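4.2 Recording your first examples

Now for the fun part! The Riditz learning system knows nothing about your task until you show it, so every clean run you record really does count.

1. Put an open box on a steady surface, with daylight or a lamp on it.
2. Lay a few small things in the bottom. Mix the shapes: a bracelet, a keychain charm, a child's watch.
3. Take one gripper in each hand and open the fingers.
4. Press Record and wait for 2 beeps.

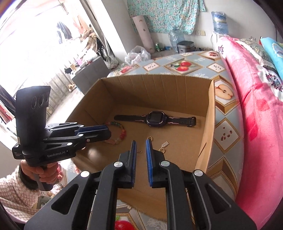 5. Reach in slowly, close on one object, lift it clear of the box and set it down outside.
6. Carry on until the box is empty, then press Stop.

Keep each run under 60 seconds. Shorter runs are much easier to check later, and you'll be surprised how quickly you find a rhythm!

Note: If you fumble a pick, keep going. A dropped charm picked up at the second try is a lovely example, so leave it in.

Caution: Don't squeeze hard on thin metal parts. They can nick the finger pads.

Caution: Error 19 means the storage card is full. Change the card before the next run.

When you've finished, go to 4.3 to name your runs and send them to Feyisa.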